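Demonstration collection (robot learning)

Demonstration collection — the gathering of recorded examples from which a robot control policy is trained. Also called demo gathering, or teleop logging when a person drives the arm remotely. One recorded attempt is an episode.

Method

Operator moves the arm, system logs joint positions, gripper state and camera views. Usual views: one fixed, one at the wrist. Episodes are trimmed, labeled, then sorted into kept and rejected. Failed attempts are sometimes kept on purpose, under there own label.

Use in hardware servicing

The Lulliten set, started in February by Olga Maldonado at Hisley, covers handling of computer parts. 11 tasks, 100 episodes per task, 7 operators. Drive carriers were added later — shiny metal and narrow slots gave the early policies trouble, mostly from glare. Undeo released a smaller set on the same file layout, 48 episodes in all. The two are often merged, tho the labels dont fully match.
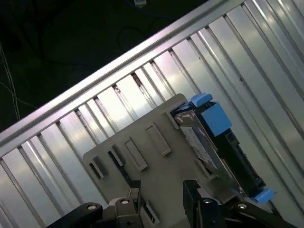 Wrist view: gripper fingers at a gray slotted plate, drive carrier with blue tabs attached, ribbed metal behind.

Limitations

Operator habits carry over into the policy. Wrist views lose detail in shadow. Relabeling is slow — see Hafþórsson format for the shared label list.

See also: teleoperation, imitation learning, episode trimming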